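Vulari Fuels – Forecourt and Store Inspection, with Comments
Site: Khan Road station (two islands, shop, one service bay)
Inspected by: Colette Leclerc
Station manager: Tyson Sawatzky
Date: May 12, 2021

Ratings: OK / FIX / NOT SHOWN. "Not shown" means I was told it was fine and saw no proof.

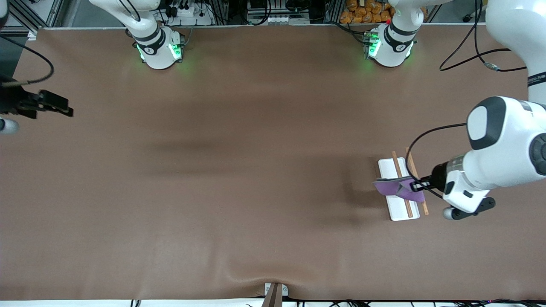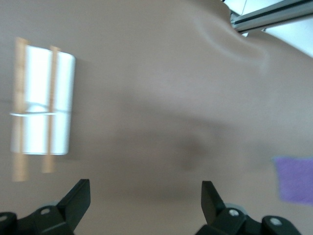 Brown tabletop with purple cloth (first photo); beige surface (second photo).

FORECOURT

1. Emergency shutoff switch marked and within reach – FIX
The switch works. The sign over it has faded so badly that a stranger would never find it. Tyson says the regulars know where it is. Regulars are not who I worry about.

2. Hoses, nozzles and breakaways – FIX
Pump 3 has a crack in the hose cover near the swivel. The log says "hose checked, good" every morning for the past month, in the same pen. I'd like to know what was being checked.

3. Spill kit stocked – OK
Full bag of absorbent, gloves, shovel. Bag was sealed.

4. Fire extinguishers, 40-B rated or better – OK
Tags current on both islands. The one by the air pump is hard to pull off its hook. See if the hook can be bent out a little.

5. Canopy lights – NOT SHOWN
Visited in daylight. Manager reports all working.

TANKS AND DELIVERY

6. Fill covers color coded – FIX
Diesel cover needs paint. Same comment as last July.

7. Spill buckets clean and dry – FIX
Water in the regular grade bucket, about what you'd expect after rain. The cover gasket is flat. Pumping it out each week is not a repair.

8. Leak monitor – NOT SHOWN
Panel reads normal. I asked for the alarm history and was told the printer was out of paper. Rokeya Sarkar at the head office is to get the history straight from Gikelus, who service the panel, and send me a copy.

9. Delivery procedure – OK
Watched a 500-gallon diesel drop. Driver set cones, stayed with the hose and checked the stick reading before and after. No complaints.

SHOP

10. Exits clear – FIX
Rear door half blocked by cases of washer fluid. They were moved while I stood there. I am marking it anyway.

11. Age check sign and register prompt – OK
Anoma Begum was on the register and asked for ID without being reminded.

12. Walk-in cooler release handle – OK
Tried from inside with the door shut.

13. Staff training records – FIX
Prasanna Uddin's spill training form is signed but has no date. The form says up to 40 minutes of training. He remembers a short video.

SERVICE BAY

14. Lift inspection – NOT SHOWN
Hurkia sticker on the post, no report in the binder. A sticker tells me somebody had a sticker.

15. Used oil drum labeled and closed – FIX
Label fine, bung missing. The drum is a 200-liter import and the spare bungs on the shelf don't fit it.

16. Rags in metal can with lid – OK

FOLLOW-UP

Items 2 and 10 go first. Pump 3 stays bagged until the hose is replaced – taping the crack does not count. Everything else marked FIX is due in 18 days, with photos and receipts. NOT SHOWN items stay open until I have the paper, and a phone call saying it's been done will not close them.

Manager's comment: "Hose ordered. Will look for the lift report. The sign is not that faded. T.S."

Inspector's reply: Read it from pump 4 and tell me what it says.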